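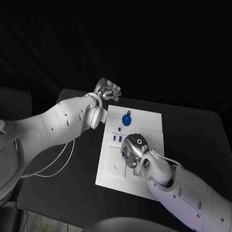
A practice board with blue parts, worked on by a two-armed robot. The right hand has one of the small pieces between its fingertips.

Can Machines Do the Chores Yet?

Posted by the author in October
14 comments | 80 shares

Readers of this site have asked on several occasions whether the time has come to expect real help from robots, either in the home or on the shop floor. The question deserves a careful reply. I spent the greater part of my working life in small-parts assembly at Nimton, and I have kept house for longer than that, so I will address both.

The board shown at the head of this post is a fair place to begin. Placing a small part into a recess is the sort of task a new hire at Nimton would have been given on the first morning. Very little explanation was required. A person picks up the part, feels which way it is turned, and corrects the angle without looking. When the part catches on the rim, the fingers sense it and ease off before any harm is done.

For a machine, each of those steps must be solved separately. The part must be found. The grip must be firm enough to hold it and light enough to let it shift. The hand itself often hides the place where the part is meant to go, and at that point the camera is of limited use. In my view the last quarter inch of travel remains the hardest portion of the whole job, and it is the portion that promotional films tend to pass over quickly.

I should note that factories have used robots with great success for many years. At Nimton we had a machine from Mitsotakis-Vlachou that seated 3000 bushings in a shift and seldom required attention. It was fed by a track that presented every bushing in the same position, facing the same way. When the track was bumped out of line, the machine pressed on empty air until the operator stopped it. It was an excellent machine for a single purpose, and it would have been of no value at the next bench.

Hands with separate fingers are intended to address this limitation. The aim is for one machine to handle a peg in the morning and a lid or a length of cord in the afternoon. I regard this as a sound aim. I also regard it as expensive, and I would advise any small shop considering such equipment to ask the following before signing an agreement:

How many different parts has it handled without a change of program?
What does it do when a part is dropped?
Who clears the fault, and how long does the line stand idle?
What is the cost of a replacement finger?

The third question is the one I have most often seen left unanswered.

Household work presents a different set of difficulties. My own home contains 2 machines that could be called robots. The first is a Rurari floor cleaner, which performs well in the hallway and poorly wherever there is fringe on a rug. The second is a window cleaner purchased in Clirport, which has been in the closet since spring. Neither picks anything up. A floor must be cleared before the Rurari can be of service, and clearing the floor was always the larger part of the chore.

Consider what is involved in emptying a dishwasher. The glasses differ from one another, the forks are tangled, and there is generally a pool of water in the bottom of an upturned mug. Putting away laundry is more difficult still, given that a shirt has no fixed shape from which to begin. A hand that can manage a rigid peg on a flat board has made a real start, but a considerable distance remains between that board and a kitchen drawer.

My present assessment is as follows. Shops with steady work and patient staff may find a use for these machines within the next 3 years, principally in sorting, loading, and simple assembly. Households should expect to wait longer, and should be cautious of any seller who declines to demonstrate the product in an ordinary room with ordinary clutter.

I intend to return to the matter of cost in a later post, including the service contracts, which have changed a good deal since my time at Nimton. Readers with direct experience of fingered hands on a production line are invited to write in below, particularly with regard to wear on the joints.

Share this post | 14 comments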